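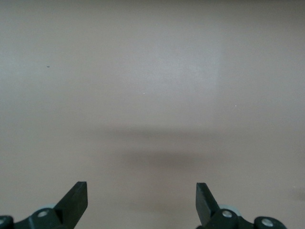

Ibrahim Obi would like it known that the arm was the cheap part. The second gripper was also the cheap part, and so were the spare fingers, and by November he had signed for so many cheap parts that Elsie Nepia took away his purchasing login.

"I gave it back," says Nepia, who runs the budget at Sastov. "With a limit of $400."

The two of them planned the Ulladham packing cell over one winter, mostly by arguing. Obi wanted a single big machine. Nepia wanted to know what it would do on the days there was nothing big to pack. They settled on two small arms and a line in the spreadsheet called "Misc.," which now stands at $3,356.

What's in it? "Screws," Obi says. "Cables. A table. You'd be amazed how many quotes leave out the table."

Finger pads come to $188 a set, and the first plan allowed for one set, forever. Nepia has since put in a replacement schedule, along with 27 hours of setup time that Obi had entered as zero on the grounds that he'd be there anyway.

Would they buy from Akpan again? Obi says yes, at once. Nepia asks to see the shipping terms first.

The next request is already on her desk. It's for a third arm, and he has marked it "small."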